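4. Packing down and storing the mesh pouches

Read section 3 first if you haven't emptied the kit yet. Everything from here on assumes the Gralerano pouches are empty and the floor is clear. Give yourself 30 minutes the first time. Gets quicker.

You need: the pouches, the cords that go with them, a soft brush, small scissors, one storage bin with a lid, masking tape and a pen. The Hirkeo bin is the one we ship. Any bin will do if the lid shuts flat.

4.1 Sorting

1. Sweep a patch of floor. Pale floor is best, black cord shows up on it and you'll lose less.
2. Tip everything out. Don't pull on anything yet.
3. Put the pouches on the left, loose cords on the right. Anything still joined to something else goes in the middle.
4. Start with the middle pile. It's the slow one, and you want it done while you still have patience.

Note: older Berdale cords are the same black as the new ones but a bit shorter. Keep them together, they fit the small pouches only.

4.2 Untangling

1. Hold the mesh down in one spot, firm but flat. Let it bunch, it smooths out later.
2. Find the end that is not caught. Work back from there toward the mesh.
3. Open each loop with your fingers before you draw the cord thru. Never yank a closed loop.
4. If two strands are twisted around each other, lay them on the floor and roll them apart. Don't lift them, they just spin back.
5. Keep going until the cord lies in one line from end to end.

CAUTION: Some pieces have stiff metal in them. A bent bit can poke through the mesh or your thumb. Go slow near anything that doesn't flex. 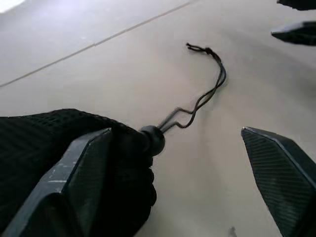
6. Knots at the very tip can stay if they're small and tight. Big ones, pick them out with a blunt pencil.
7. Frayed tip? Trim the loose fibers only. Leave the knot alone or the whole end opens up.
8. Stiff parts with a kink: leave the kink. Bending it back and forth snaps it. Set the piece aside and tape a label on it.

Note: Huia Gilchrist in parts can match a kinked piece to a spare if you send the label number. Wednesday is her day for spares, so email before that.

4.3 Brushing and folding

1. Shake each pouch outside. Brush the mesh one way only, the holes catch bristles.
2. Check the seams. Any hole bigger than the weave, put it in the repair pile.
3. Press the pouch flat with your palm, starting from the closed end.
4. Fold in half the long way, then roll. Loose roll. A tight one leaves creases that take weeks to drop out.
5. Coil the cord seperately and lay it on top of its own pouch.

CAUTION: Do not wrap the cord around the pouch. It cuts into the mesh and you'll be back at 4.2 next time.

4.4 Into the bin

1. Rolled pouches on the bottom, 2 layers at most.
2. Coiled cords next, loosest on top.
3. Labeled pieces in the side tray. If you have the Doolan bin there's no tray, use an envelope.
4. Lid on. If it wont close, take out a layer. Don't press.
5. Write the month on tape and stick it on the short end, so you can read it on the shelf.

Store below 98 degrees F, out of the sun. Garage is fine, attic usually isn't.

Open the bin every 60 days and let it air for an afternoon. Bins packed in February tend to get forgotten until summer, so put it on the calendar.

For repairs to torn mesh go to section 5. Replacement cords are listed at the back with the part numbers.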